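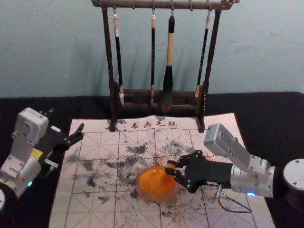

ABOUT US

Start > The Film Club > Who we are

Last updated: November 2007

Hello, and come in! I'm Saron Tilahun and I look after Plekix, a small film society in Rosthorpe that shows pictures from Ethiopia, Eritrea and anywhere else we can get a decent print from. We meet upstairs at the Golla, in the long room with the bad radiator, and we've got 52 seats if you count the piano stool.

It began in my front room. My aunt, Tsehay Assefa, had a shelf of Amharic comedies on tape and no patience with subtitles, so she used to stop the tape every few minutes and tell us what had been said (plus what she thought of whoever had said it). Friends started bringing friends, I ran out of chairs, and by July I was on the phone asking what the Golla charged for an evening. They said 28 pounds. I said yes before I'd worked out where it was coming from!

We now put on 29 films a year. Most are features, a few are shorts, and in between there's a songs night where we show musical numbers one after another and people get up and dance. Tsehay still picks the comedies. I do the dramas, and I'll admit I lean towards long ones with a lot of walking in them. If you hate my choice, tell me at the interval, I'm the one pouring the coffee.

The subtitles are our own when a film hasn't got any. I type them up at the kitchen table, Tsehay crosses half of them out, and then we argue about swearing. The wedding speech in our copy of Woldemariam took us the best part of a fortnight and I still don't think we got the joke about the goat.

Membership is 40 pounds for the year, or you can pay on the door. Under-12s get in free to the afternoon shows. Doors open half an hour before the film and we do try to start on time. There's a lift, but you have to ask at the bar for the key.

We don't show trailers and we don't sell popcorn (crumbs, carpet, long story). There's bread and something hot in a pot, and you're welcome to bring a dish. If you've got old tapes from home in the loft, please don't chuck them, ring me first.

Comments (3)

goldenrow: Came for the songs night and my feet hurt for two days. When's the next one?

Saron: After the new year, I'm waiting on the Golla for a date!

Maureen P: The goat joke made perfect sense to me. Lovely evening, could the sound go up a bit at the back please.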